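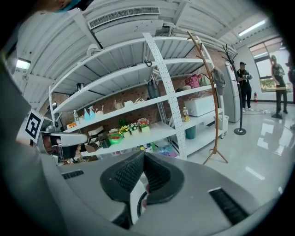

By the Grodadside Student Robotics Club
Press and Outreach Desk

FOR IMMEDIATE RELEASE
August 19, 2019

Student club opens sign-up for its third season of household robotics, with a vacuum cleaner as the first assignment

GRODADSIDE – The Grodadside Student Robotics Club is delighted to announce that sign-up is now open for the new season of its Ternima project, in which students use hand-held grippers to do everyday household jobs and record how those jobs are done, so that a robot arm may one day learn from them. The club has run Ternima for two seasons already, and we are very happy (and, we will admit, a little tired!) to be starting on number 3.

Families who came to our open evening in June will remember how much conversation there was about floors, shelves and cupboards, and how many parents offered their own kitchens as a test site. We were touched by every offer. For now the work stays in our own practice room, where there are white metal shelves along a brick wall, with spray bottles, potted artificial flowers, handbags and plenty of other ordinary things to reach for.

Students work with a gripper in each hand, and each gripper carries a black-and-white marker used in working out where the hand was at any moment. A new member usually begins with light things from the shelf and moves on when the grip starts to feel natural, which for some people takes an afternoon and for others a good deal longer. By the end of last season members had saved 564 recordings, all of them sorted and labeled by the students themselves, mostly over sandwiches.

The opening assignment this fall is the canister vacuum cleaner, chosen by a vote of the members. It is a harder job than many newcomers expect. The hose has a mind of its own, the wand is long, and a student has to think about where both hands are going before either one of them gets there. Members will practice moving the machine, guiding the hose and putting everything back in order, and they will write up each attempt in the club notebook in their own words.

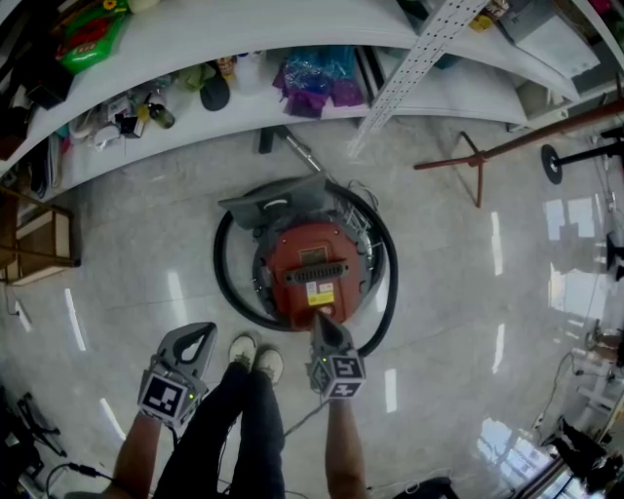

Two meets before winter

The club will also take part in two friendly meets with the student teams from Ardeleanu and Ponov, who have become dear friends of ours over the past two years. Each team brings a set of recordings made by its own members, the teams trade them, and then everyone spends the rest of the day trying to get a small program to tell one task from another. At the last meet our program named 78 percent of the clips correctly, and Ponov did better than that, for which we congratulate them warmly and which we fully intend to put right.

Prizes are modest, as they have always been. The winning team takes home the Ternima cup and gets to choose the first assignment for the following season, and we are told that Ardeleanu already has something in mind involving laundry.

How to join

There are 40 places this season, open to students of high school age and up. No experience with robots or programming is needed, and we mean that sincerely, as a good many of our most patient gripper hands came to us from the art room and the school orchestra. Please wear comfortable shoes and bring a notebook. Grippers are provided, and returning members will be on hand to help with the first few tries.

Sign-up sheets are available at the Grodadside club desk, and parents and teachers are welcome to stop by, ask questions and try a gripper for themselves. Reporters who would like to visit a practice session are asked to leave word at the desk beforehand so that we can save them a seat.

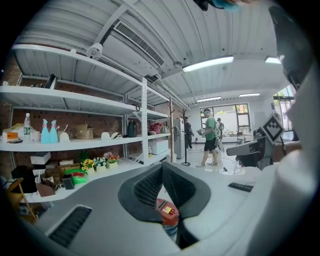 Gripper practice beside the shelves, Ternima project. Photo: Grodadside Student Robotics Club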